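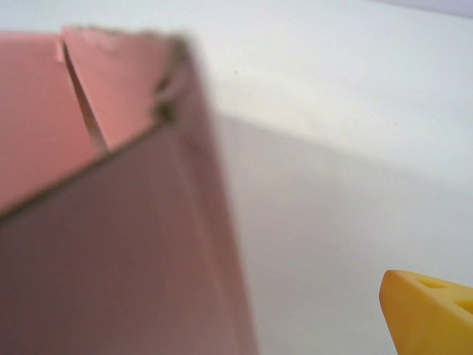

Work and Automation, Unit 4
Packing, sorting and handling: what changes for staff
Course handout, Rodham College of Further Education, Department of Workplace Studies
Issued 2026-09-26

Purpose of the unit

This unit considers what happens to a job when part of it is passed to a machine. Students should by now have read Unit 3, on the history of the packing line, and should be familiar with the terms task, role and grade as they are used there. The same terms are used in this handout without further definition.

The case used throughout is the returns and repacking department of Gedovness, a mail-order firm with its warehouse at Didville. Before the changes described below, the department employed 30 people and handled 600 parcels on a normal working day. Staff opened each parcel, checked the contents, folded or reshaped soft goods, and either repacked them or set them aside.

4.1 Tasks and roles

A role is made up of many tasks, and these are seldom equally easy to automate. At Didville the firm began by listing every task in the department. Lifting a rigid item from a fixed position came out as simple. Handling soft goods came out as difficult, and so did work with used packaging. A carton that has been through the post may have bent flaps or a torn corner, and a person allows for this without being told to.

The list was drawn up by managers and checked by the staff who did the work. The checking added a large number of entries. Several concerned small decisions, such as whether a worn box could be used once more, which had never been written down and for which no one had been formally trained.

4.2 Two hands

Much manual work depends on the use of both hands. One hand holds while the other moves, or both take hold of an item and share the load. For this reason the trial at Didville used pairs of small arms fixed to a common rail, working on one item between them.
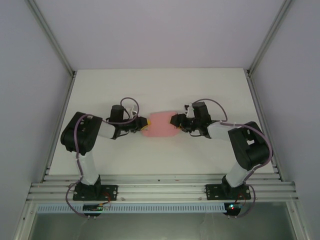
Soft material presents a particular problem in this arrangement. If the grip is too light the item slips, and if it is too firm the item is pressed out of shape. The two sides must also agree. A movement by one arm that is not matched by the other will pull or fold whatever is held. Experienced packers adjust to these things by touch, and most of those interviewed for the case study found it hard to explain how they did so.

Students should note the consequence for training. Where a skill cannot easily be put into words, it may have to be shown. Staff at Didville were asked to demonstrate tasks, and 500 demonstrations were recorded in April. The target was later raised to 1000.

4.3 Effects on staff

The following changes were reported during the trial.

Pace. Staff working beside the arms took their pace from the equipment for part of the day. Some welcomed the regular rhythm. Others missed being able to work quickly before a break and slowly after it.

Attention. Watching a machine is tiring in a different way from lifting and folding. The firm shortened the periods of supervision after complaints of headaches.

Grading. Demonstrating tasks was at first treated as ordinary duties. The staff association, supported by an adviser from Yalçınkaya, argued that it was instruction and should be paid at the instructor's rate. The matter was settled for the length of the trial only.

4.4 Preparation for the seminar

Read sections 4.1 to 4.3 again and choose a workplace known to you. List the tasks in one role there and mark those which require both hands. Consider who would be asked to check such a list, and at what point. Bring one written page to the seminar. Students who have no experience of employment may use the college canteen or library.

Written work for this unit is to be handed in at the department office.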